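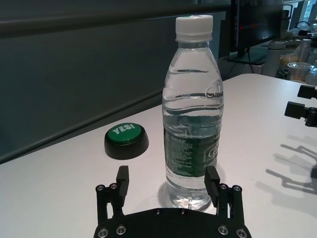

Last updated: 6 Nov 2024

Shop > Fixings > Wall Anchors > FAQ

We use cookies to remember your basket. Carry on browsing if you're fine with that.

Wall anchor questions I get asked a lot

Hi, I'm Prasetyo Lau and I answer the emails at Flatis, so these are pretty much straight out of my inbox!

Which anchor do I want for drywall?
For a coat hook or a small shelf, get the Wollum self-drilling ones. They go in with a regular Phillips bit (go slow at the end, they strip if you lean on the drill). For anything heavier I'd use the Fadow toggle, or find a stud.

Will the Wollum hold in brick?
No, sorry. Brick wants a nylon plug and a proper masonry bit. Ask for item 392.

What size hole does the Fadow toggle need?
It's printed on the bag, and it's bigger than you'd think. Please drill a test hole in some scrap first. I didn't, and now there's a picture hanging in a very odd spot in my hallway.

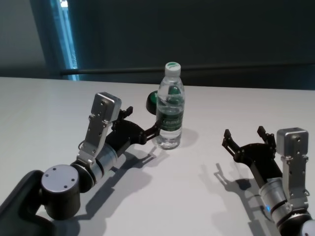

Bottle of water on a white table

Do the packs come with screws?
The 60 packs do. The 1000 box is anchors only, and you'll want item 1151 to go with it. We changed the label in July so it says so on the front, but a few old boxes are still out there.

Can I reuse an anchor?
Toggles, no, the wings drop down inside the wall. Nylon plugs sometimes come out clean, but I'd just put in a new one.

Is Tjoa the same as Wollum?
Same shape, different plastic. Tjoa is the one for outdoors.

Can I return an open bag?
Yes, if they're all in there and none have been used. Send me a note first and I'll email you the label.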